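Hooks, Pegs and a Curved Wall: Fitting Out an Entry Corner 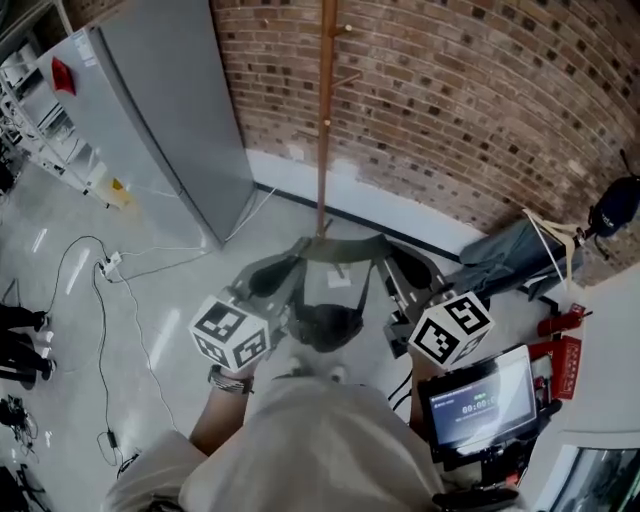 Kirsten Hiebert has fitted out shared workrooms for Tremico for six years, and she starts with the place where people put their coats. "If the entry corner fails, bags end up on the benches," she said. "Then you have a storage problem in a room that has plenty of storage."

The corner we discussed has a curved brick wall, painted white along the bottom, with a black baseboard and a polished floor. Nothing with a flat back sits flush against a curve. Hiebert ruled out a wall-mounted rail early for that reason and specified a freestanding wooden coat rack.

"A rail 194 centimeters long would have touched the wall at two points and needed packing behind the rest," she said. "You also have to drill brick. A pole needs a patch of floor."

The drawback is stability. A single pole tips when the load is all on one side, and she tells users to hang the heaviest coat low and opposite the next one. Bags are a separate matter. She prefers them on a seat, where the weight stays close to the floor.

Her colleague Hefin Gwynne disagrees on the seat. He would keep a low chair away from the rack altogether.

"People reach over it," Gwynne said. "Put a bag on it and it is a shelf. I would rather build a shelf."

Hiebert accepts the point but wants furniture that can be moved for floor cleaning. Tall metal cabinets and open shelving stay put, she said, and everything else in the corner should lift with one hand. Cables are on her list for October. She wants them run along the baseboard and clipped - not taped - before any more furniture goes in.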